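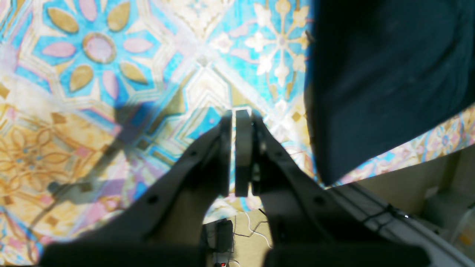
Does patterned vinyl really hide dirt, or is that just what the shop says?

We've got a floor covering down in the back kitchen, one of those busy tile-look patterns. Sky blue and turquoise, pink and mustard flowers, cream bands making stars and octagons in between. My partner chose it after the man at Drindell told us that a pattern like this "hides everything" and that we'd hardly need to mop. It's sheet vinyl, 328 pounds with the underlay, and it went down in May.

I'm not convinced. When the sun comes in the whole thing glares and the pale parts look nearly white, and from the doorway it seems lovely and clean. Then I walk over it in socks and it's sticky by the cooker. So is the dirt hidden or am I just unable to see it, and is there any difference? I've also been told to buy the Vollivard floor polish to "protect the print", at a price I won't repeat. Sounds like nonsense to me, but I'd like to hear from people who have lived with one of these for more than a few weeks.

Also, does the pattern fade? The turquoise is the bit we like best and it's the bit I'd expect to go first.

Asked by tilesceptic

Answer 1 (marked helpful by 10 readers)

I've had a Moroccan-ish one in the hall and utility room for five years. Different colours from yours but the same sort of idea, flowers and stars all over the place.

Hiding dirt: it hides crumbs, hair and dried mud splashes pretty well. It does nothing for grease, and grease is what you're feeling by the cooker. On a plain floor you'd spot it as a dull patch and clean it. On this you find it with your feet. I mop mine on a Friday whether it looks as if it needs it or not.

Warm water with a small squirt of washing-up liquid, mop well wrung out, then go over it again with plain water. Most people skip the second go and then complain about smears. If it's still tacky after that, you're using too much liquid. For the cooker end I do a small patch at a time with a soft cloth. No scouring pads, they take the shine off and you won't get it back.

Polish: I wouldn't. I tried one (Mateos, not the one you've been offered) and it went on fine, then yellowed in the corners where I'd built it up without meaning to. Took me most of a weekend to strip it. The print on sheet vinyl is under a clear layer anyway, so I don't know what the polish is supposed to be protecting. Read the care leaflet if you've still got it. If the leaflet says no polish, the shop can explain why they're selling you some.

Fading I can't be sure about. My hall gets hardly any sun. In the utility room there's a paler strip near the back door, but it might be wear from the boots and not the light at all.

One thing nobody mentioned to me before I bought: dropping anything small on it is a nightmare. I lost an earring back for two days and it was lying in the middle of a flower.

Ezequiel Escobar

Answer 2

just get a steam mop, mine was 60 quid from Tesgate and its brilliant, does the whole kitchen in no time

Answer 3

Please be careful with the answer above. Steam is fine on some floors, but a lot of vinyl makers warn against it, and if yours is stuck down the heat can get at the glue and lift the seams. Check before you go near it. I know two people who swear by theirs and one who ended up with a bubble by the sink, so make of that what you will.

On fading, do your own test and don't trust the brochure. Put a heavy doormat or a bit of board over one corner in the sunniest spot, leave it through the summer, then lift it and compare. Pick a part of the pattern that repeats so you can look at the same flower covered and uncovered. Don't use a rubber-backed mat though! Rubber can stain vinyl brown and then you'll be blaming the sun for it.

And I'd say "hides dirt" is true for visitors and false for whoever does the cleaning.

Comment from tilesceptic

Thanks both. Did the plain water rinse and the stickiness has mostly gone, apart from right up against the cooker. Leaflet found, no mention of polish either way, so I'm not buying any. Board is down in the corner by the window. My partner says it looks ridiculous.

Contact us | Terms of use | © Community Home Help | Back to top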